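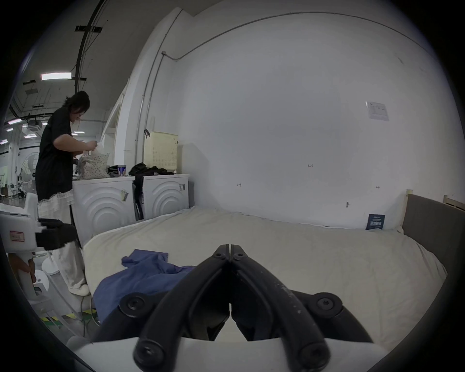
The 125

The room at Cliriveck was let furnished. The inventory was one page long and listed a bed with a gray headboard, two washing machines, a hook, and a notice. It did not list the number.

She found the number on the first evening, written by hand on the white wall past the bed. It said 125. The other marks near it were too faint to read. She assumed it was a measurement, because she measured things for a living and assumed this about most numbers.

She got out the tape. From the floor to the number was not 125 centimeters. From the number to the pipe was not 125 of anything. The two washers, side by side, came out wrong in both systems. She wrote the results on the back of the inventory and dated the page Thursday.

The bed took longer. She pulled the sheet flat, measured the length, the width, and the diagonal, and let the sheet go slack again. None of the figures helped. Her blue cloth had ended up near the foot of the bed, and she left it there.

At 5 in the morning the pipes knocked. She lay and listened. The knocking went along the upper wall, turned down, and stopped at the gray fitting. She got up and checked the fitting with her palm. It was the same temperature as the wall.

The rental was managed by a firm named Dellow. She called when the office opened and gave the reference, 2945. The clerk asked what the fault was.

"There is a number on the wall," she said.

"Is it damaging the wall?"

"No."

"Then I can log it as a mark."

"I would like to know what it refers to."

The clerk typed for a while. The previous tenant had stayed 23 months and reported one item, a slow drain. The tenant before that had reported nothing. The paint was Prumida white, two coats, applied before either of them moved in. There was no record of a number.

"We can paint over it," the clerk said. "The charge is 79."

She declined. The clerk logged it as a mark.

That night she ran the left washer with the blue cloth and a pillowcase in it. She sat on the bed with a pencil. When the drum went into its last spin, the pipe knocked, and she began to count, starting from the first knock and keeping an even pace.

The drum stopped. The knocking went on. At 118 it slowed. At 124 she put the pencil down and looked at the wall.

There was one more. She waited for another until the window got light, and then she hung the cloth on the hook and went to work.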